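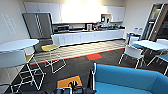
Gunārs Butkienė asked if the gripper cable can be made shorter before we do any more driving. It was agreed, he will cut it and fit a new plug.

Prikavero build, minutes, 15 December 2023

Wheels: the Odness motors are still pulling to the left. We will try the 24 tooth gear on both sides.

Costs: 824 dollars spent until now. Two batteries are to be ordered, in grey cases if possible.

Next meeting is in February, in the workshop. Please bring the Hevard charger.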